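Reviewed: Prurkent pin-type moisture meter for timber. Bought at full price from Jirkota and used since May on joinery stock, tabletops in for repair and a small amount of green ash. Last edited August 2, 2019.

The Prurkent is a resistance meter. Two steel pins are pushed into the wood, a small voltage is applied between them, and the resistance is converted to a percentage moisture content using a curve for the chosen species. Dry wood resists strongly and damp wood much less. The principle is old and well understood, and the differences between one meter and the next lie in the electronics at the dry end, the quality of the species tables and how well the pins survive.

## What is in the box

The meter, a clip-on cap, a set of spare pins, a check block and a folded manual. The cap doubles as the check block holder. The pins are screwed into brass collars and can be changed with the small spanner supplied. No case is included, and the cap is loose enough to come off in a coat pocket.

The body is hard plastic with a rubber grip on each side. The display is plain and readable in poor light. It has three buttons: power, species and hold. Holding down the species button opens the temperature setting, and the manual mentions this only in a footnote on the back page.

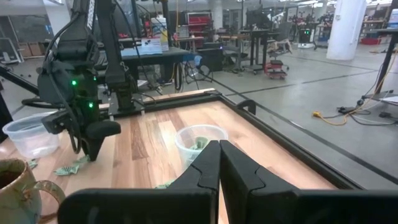

Do the readings need correcting for temperature by hand?

Only if the temperature setting has been left alone. The meter has no sensor of its own, so the figure has to be entered. Once entered, the correction is applied to every reading until the figure is changed. The setting survives switching off, and it is easy to carry a cold shed's figure into a warm workshop and get a day of wrong results. It should refer to the wood and not to the air, so boards brought in from outside need time to even out first.

## Accuracy

I compared the meter with oven-dried samples. Pieces were cut from the middle of each board, well away from the end grain, weighed straight away, dried in a laboratory oven until the weight stopped falling, and weighed again. Theophilus Mensah lent the oven and did the second weighing. The meter readings were taken on the same pieces just before the first weighing, five to a piece, and averaged. In all I took more than 200 readings.

In European oak, ash and beech, the averages tracked the oven figures closely through the range that matters for indoor furniture. Pine read slightly high throughout. In iroko the error was large enough that I would not rely on the meter at all, though iroko is a difficult species for any resistance instrument, and the manual lists it under a general group with several unrelated timbers.

Above fibre saturation the display carries on giving figures to one decimal place. They should be ignored. A better design would show a plain "wet" message, as the older Osei meter does.

At the very dry end the reading drifts for a second or two before settling. Pressing hold too soon catches the wrong figure. Breathing on the pins or gripping the body near the collars also moves it, so keep fingers back.

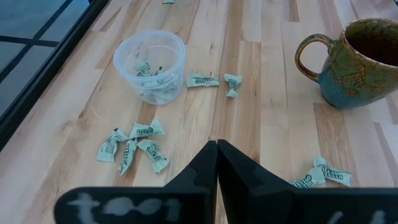

## Pins and depth

The standard pins are short. On planed hardwood they go in far enough to get a repeatable figure, but what they measure is the outer part of the board. In stock that is still drying, the core will be wetter than the meter says. For thick sections the answer is a hammer probe with insulated pins, sold separately by Dratus, who also handle spares. The lead plugs into the base of the meter and fits well.

Two pins bent during the test, both in beech and both through my own impatience. They can be straightened once. The holes they leave are small but visible under a clear finish, so readings on finished work should be taken from the underside, or from the inside of a rail. Surface films have little effect once the pins are through them. Metallic salts and some preservative treatments do affect the reading, and the error goes upwards.

The manual says to align the pins with the grain. Readings across the grain came out a little lower in most species. The difference is small at low moisture contents, but the same direction should be used every time.

## Species tables

The groups are numbered, and the numbers are printed on the folded sheet but not on the meter. Lamisi Ofori has taped a copy of hers to the back of the body, and I have since done the same. The tables are adequate for common European timbers and thin for anything tropical. There is no means of entering a custom curve.

Glued-up boards need some care. Adhesive lines can upset the reading if a pin lands on one, so both pins should sit within a single strip. On narrow-strip worktops, this means turning the meter to run with the strips, as it should be in any case.
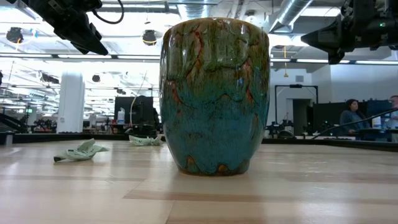
Struan Mowat replied to an earlier version of this review that the pine result may be down to resin, and that his own Prurkent agreed with the oven on slow-grown redwood but read high on cheap whitewood. He also found the check block itself reading wrong after a winter in a van, and suggests wiping its contacts with alcohol before deciding that the meter is at fault. I have tried this on mine and it made no difference, but my block has been kept indoors.

## Memory and battery

The meter stores 2000 readings. They can be stepped through on the display or sent to a computer over a cable that is not supplied. The file is plain text, one line per reading, with the species group and the temperature setting beside it. There is no way to attach a job name or a board number, so a paper list is still needed. 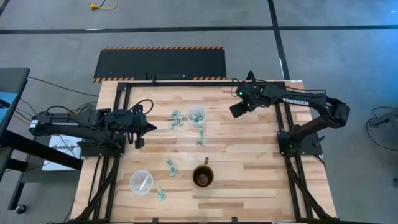 The order of the stored readings is the only link between that list and the file, and deleting one from the middle renumbers everything after it. I now clear the memory at the start of each job and delete nothing until the file has been copied. Xóchitl Espinoza keeps a dummy reading taken on the check block between one stack and the next, and it shows up in the file as an obvious break.

The battery is a standard type and the compartment has a proper screw. Mine has been replaced once. The low battery symbol comes on late, and readings at the dry end became unsteady shortly before it appeared.

## Compared with the Osei

The Osei costs more, has no memory and uses a dial for the species. It settles faster on dry wood and its cap stays on. In oak and ash I could not separate the two for accuracy. Anyone who already owns one has no reason to change. For a first meter, used mainly on European hardwoods and with results kept for a customer, I would buy the Prurkent again, together with a second set of pins.

Spares ordered from Dratus came in a padded envelope with the collars already fitted, and the part number on the packet does not match the one in the manual. The pins are the same.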